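In praise of the boring hobby shop

There used to be three model shops within a bus ride of my flat. Now there's one, in Nistcombe, and every time I go in I half expect to find the shutters down and a poster up for luxury dessert waffles. I've nothing against waffles. I just can't glue them together.

I've been meaning to write this since April, when the rent on the Nistcombe shop went up and my friend Giang Đinh rang me in a state about it. Giang builds railways. I build buildings, mostly small sad ones – bus garages, a closed-down cinema, the back end of a dairy. We've been buying from the same counter for so long that I can tell from the state of the paint rack whether Giang's been in before me. And what we both said on the phone, more or less at the same time, was "but where would we go to look at things?"

Because you can buy all of it online, obviously. I do it too. I'm not going to pretend I stand at my front door waving the delivery van away. If I need a packet of brass hinges the size of a grain of rice at eleven at night, I'm going to order them from a website and feel only slightly guilty. But buying something is a tiny part of what I go to the shop for, and I think people who talk about the high street as if it were a slow version of the internet have missed that completely.

Take brick sheet. If you've never had reason to think about brick sheet, lucky you, but it's embossed card or plastic that you cut up to make walls, and I must have bought 200 sheets of the stuff over the years. Online, every single one looks the same. It's a small grey rectangle with the word BRICK next to it. You can't tell if the mortar lines are deep enough to hold a wash of paint, or if the bricks have a bit of roughness to them or are smooth as a bathroom tile. You order it, it comes, it's wrong, and it goes in the drawer with the other wrong ones.
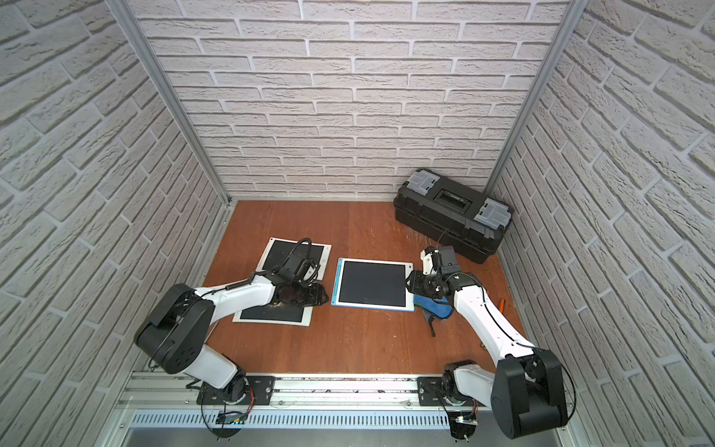
In the shop I pick it up, tilt it under the strip light and run my thumbnail along it. That takes four seconds and has never once let me down. Then Bình Tô, who owns the place, usually tells me I'm holding the wrong scale, and that takes another four seconds and has saved me a small fortune.

Bình is the other half of my argument. He isn't what you'd call a salesman. I once saw him talk a man out of a locomotive kit, a proper expensive one, because the man said it was for a nine-year-old's birthday and Bình thought the nine-year-old would cry. He sold him a signal box and a tube of glue instead. I don't know of any website that does that. Websites tell me that people who bought glue also bought more glue.

Now, my brother-in-law Khôi Kiều thinks I'm being soppy, and he's said so at some length over more than one Sunday roast (his roasts are excellent, so I put up with it). His view is that a shop is a business, and if a business can't cover its rent then people have voted with their wallets, end of story. He buys everything for his fishing from a big outfit called Brududov and says he's never been happier. Next day, free returns, no chat. The no chat is a selling point for him.

And I can see it, I really can! Some people would sooner have a tooth out than be asked what they're working on. My niece Nhi can't bear going into small shops at all, she says you feel you have to buy something or apologise on the way out. I felt exactly the same at her age. The first time I went into the old place at Wistesbridge (gone now, it's a vape shop) I stood in front of the varnishes for ages with a red face and left with a paintbrush I didn't need, out of pure embarrassment.

But I went back. That's what I'd want to say to Nhi if she ever stood still long enough. I went back because the man behind the counter had noticed the brush was a silly one and told me, quite kindly, which one to get next time. It was the first conversation I'd had with a grown-up who wasn't a teacher or a relation, and it was about sable hair. I've been grateful for it ever since.

Khôi's wallet argument also has a hole in it, and I'd like to poke my finger through. People haven't really voted. Most of them have never set foot in the place. When the landlord put the rent up by 400 pounds a month, it wasn't because the customers had gone anywhere, it was because the unit next door had been done up nicely and somebody in an office decided the whole parade must be worth more. You could sell a heroic amount of brick sheet and not keep up with that. I don't think "the market" is quite the word for it. I've got other words, but my mum reads this.

I'll be fair, some of these shops have brought it on themselves. I've been in ones where the stock was sunbleached and the owner looked at me as though I'd come to read the meter. I've been in one where nothing had a price on it and you had to ask each time, like a nervous child at a jumble sale. If a shop is rude, dusty and twice the price, I'm not going to chain myself to its railings. I'd only ask that we don't use the bad ones as a reason to shrug about the good ones.

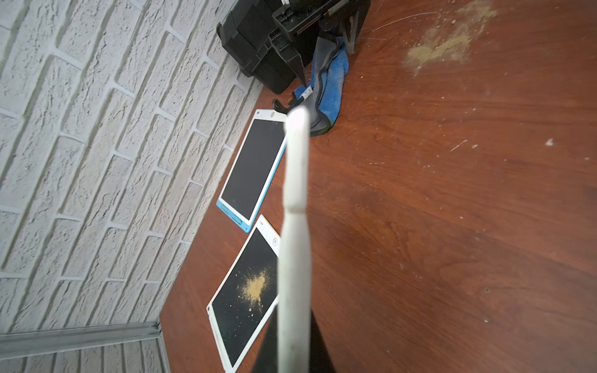

What would I do about it? Well, I'm not the council, but I'd start with rents that can't leap up in one go, so that a person like Bình gets a couple of years to plan and doesn't have to find it all by the next quarter. I'd let shops share. There's a haberdasher in Nistcombe rattling around in a unit far too big for her, and half of what she sells I'd buy for modelling anyway – elastic, net, the really fine ribbon. Put the two together and I'd never leave. Jianguo Hao, who does woodturning and knows a thing or two about empty workshops, reckons you could fit three trades into most of the units on that parade and still have room for a kettle.

I'd also like there to be a table. This is my pet idea and everyone I tell it to gets a glazed look, but hear me out. A plain wooden table at the back, a couple of lamps, and you can sit there and do a bit of whatever you're doing. No course, no membership, no paying 80 pounds for an "experience" with a glass of fizz. You bring your half-built bus garage and somebody else brings their half-knitted sock, and you get on with it in company. Giang would be there every day, admittedly, and would need to be sent home for meals.

Libraries used to be a bit like that for reading, and the good ones still are. I don't see why making things should have to happen entirely in spare rooms with the door shut. I love my spare room, but it doesn't tell me I've got the wrong scale.

The Nistcombe shop is still open as I write. Bình has signed for another year, against the advice of his accountant, and has moved the paints nearer the window. I went in for one sheet of Flemish bond and came out with that, two scalpel blades, and a long opinion about primer that I hadn't asked for. The primer was on offer as well, so I'll be going back for it once I've cleared some space in the drawer.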